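Mackenzie Ross, September 16, 2018
Good evening, neighbors! A few notes on the Villanueva Street bus stop, and I'll try to keep it short (I never do).

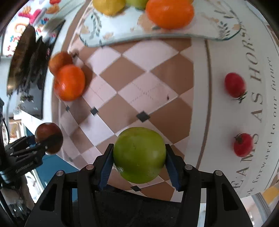 Big, green and glossy, with a small rough patch on one side.

So, the stop. The transit office wants to move it from the library corner down past the pharmacy, which doesn't sound like much until you're carrying groceries up that hill in the rain. The 40 and the 76 both use it, and plenty of you have written to me already, thank you!

I spoke with Kastriot Begović at the transit office this morning and he was very patient with me. He says the corner is too tight for the longer buses, and that the new spot would get a shelter and a proper bench. I do like the bench. I'm still not sold on the hill.

Written comments are open until the first week of November. You can drop a letter at the library desk or bring it to me at the Saturday-style coffee hour we hold in the Eltent Room, and I'll walk it over myself. Please put your street on it, they do sort them that way.

The petition going around has 440 names on it, last I saw. Signing is lovely, but do send your own letter too if you can manage it, even two lines about how you use the stop and what time of day.

Oh, and somebody asked about the crosswalk by number 91. That's a separate item and it's on the next agenda, right after the parking permits. More when I have it!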